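Planner news: Faltik 5 is on the kitchen arm

The new release of Faltik, our motion planner, went onto the kitchen arm at Livdale on 24th March, and I have been grinning ever since. The big change is how it handles replanning. The old version threw away the whole path whenever the depth map changed, even if the change was a few stray pixels on a shiny surface. Faltik 5 keeps every part of the path that is still good and only repairs the piece that isn't. Jarosław Śliwiński wrote most of the repair code, and it is lovely to read (short functions, real comments!).

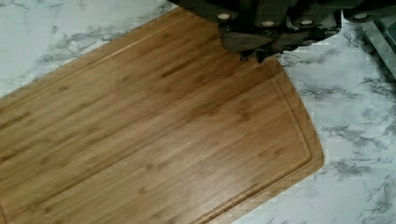 Contact with flat surfaces gets its own treatment too. Before, you had to set a safe height by hand for each work area, and everyone on the team had a different favorite number. Now the planner fits a plane to whatever it is told is a work surface and slows the arm down over the last stretch. You can still set the height yourself in the config file, and Éabha Doherty has asked that people please leave a note when they do.

The replay tool has grown up as well. It lines up the joint log, the planned path and the camera views on one timeline, so you can stop at any moment and see what the planner believed at that point. I spent a whole afternoon scrubbing back and forth through one run - time well spent, I'd say.

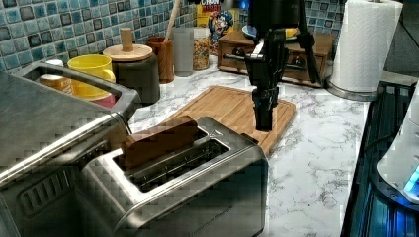
The arm over the cutting board, gripper closed, with toast in the toaster up front.

Metal is still our hardest problem. Polished steel gives the depth estimate all kinds of odd ideas, and the planner then steers politely around things that don't exist. Iara Herrera is working on a filter that asks for agreement between two views before a new obstacle goes into the map. Her test set has 859 saved snapshots in it, and she would love more, especially with glass and clear plastic. If you have logs from Krajewska that you can share, send them her way.
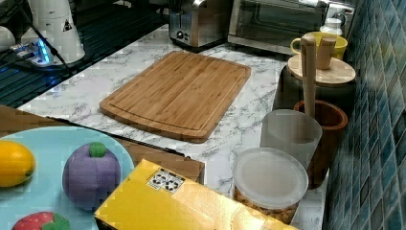 Getting the update

Pull the April branch and rebuild. Old config files will load, but the safe height setting has a new name, so check the log for a warning the first time you start up. The default repair limit is 200 milliseconds, and after that the planner falls back to a full replan. Questions can go to Renata Krawczyk, who is also collecting requests for the next version.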